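Grestari is looking for people who will use our voice message app for three weeks and tell us what is good and what is bad in it. The call is open now and we accept applications until 11/5/25.

## What the study is about

Many people have a phone which can record and send a voice message in two taps. Most of them still type. We would like to understand why, and if a different design of the recording screen can change this habit.

Our app is called Vastari. It sends short voice messages between two people or in a small group. It also writes the message as text under the sound, so the other person can read it in a meeting or on the bus. The version you will receive is a test version. It has some errors we know and surely some errors we don't know.

## Who can take part

We have 97 places. You can apply if you:

- are 18 years or older
- have an Android phone or an iPhone that is your own, not from your employer
- can bring 3 other people (friends, family, colleagues) who agree to receive your messages in the app
- write and speak English well enough to fill in a short diary

You do not need to be a technical person. We would even prefer if many of you are not. People who already took part in our test in June are welcome again, but please mention it in your application, as we must put you in a separate group.

We are sorry that we cannot accept people who work for a phone maker or a mobile operator.

## What you will do

In the first week you use your phone the same way as always, and you note in the diary when you call, when you type and when you record. It takes a few minutes each evening. In the second and third week you use Vastari with your 3 contacts. There is no minimum number of messages. If you don't feel like sending any, please don't send any, and write in the diary what stopped you. For us this is equally useful.

After the third week there is one interview by phone, in which we go through your diary together. It is not a test of your memory or your English.

## What you receive

Participants who complete the diary and the interview receive $145. If you complete only the diary, you receive $100. The payment is by bank transfer and it is sent within two weeks after your last day. Your 3 contacts are not paid by us, so please tell them this before they say yes.
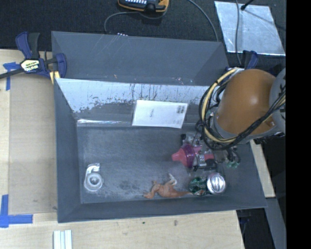 The app uses mobile data when you are outside of Wi-Fi. We do not refund this cost, and if your phone plan is very small, you may want to switch on the "Wi-Fi only" setting on the first day.

## Your messages and your data

The sound of your messages stays on your phone and on the phones of your contacts. What we receive is the length, the hour, and if the message was played or read. The diary is stored under a number and not under your name. You can leave the study at any moment and ask us to delete everything, and you don't have to give a reason.

The interviews are done by our partner Fleury, who will call you from a number we send you in advance.

## How to apply

Please write to Samer Sfeir at the Grestari study desk, using the contact form on our website, with the subject "Vastari test". In the message, tell us:

1. your age and the town where you live
2. the model of your phone
3. how you mostly stay in contact with people (calls, text, voice, video)
4. if you were in the June test

We answer every application, also when the answer is no. If the places are full, we can keep your name for our next study, Gradison, which will be about voicemail. Please write "Gradison yes" at the end of your message if you would like this.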